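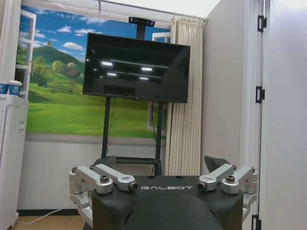 Jinfeng Fang asked why the Veltell result was called settled after 305 episodes from one room. It was agreed to strike the word from the draft.

Method: wrist view only, with success scored by hand.

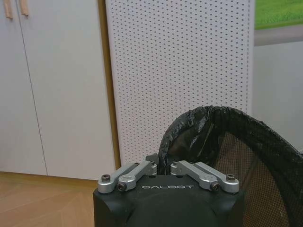
The scoring rule is still too loose. Cusen counts any run that ends near the target, and near was never defined. With a mesh wastebasket this close to the gripper, a policy could learn the basket and ignore the goal — we have no test that would show it. Action: rerun 25 episodes with the furniture moved.

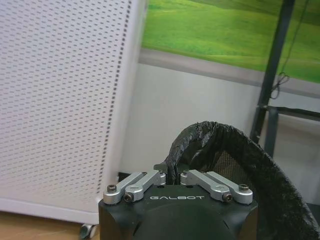 Yu's baseline was tuned for less time, one member objected, so the gap of 3 points means little. The chair agreed. Equal tuning before any comparison goes out.

Seeds were discussed next. A single seed is not enough for the claim being made.
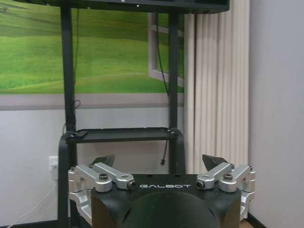

Nor is the held-out set much help, as all 20 runs share the training room. Vurano to propose a second site by August. Draft not approved.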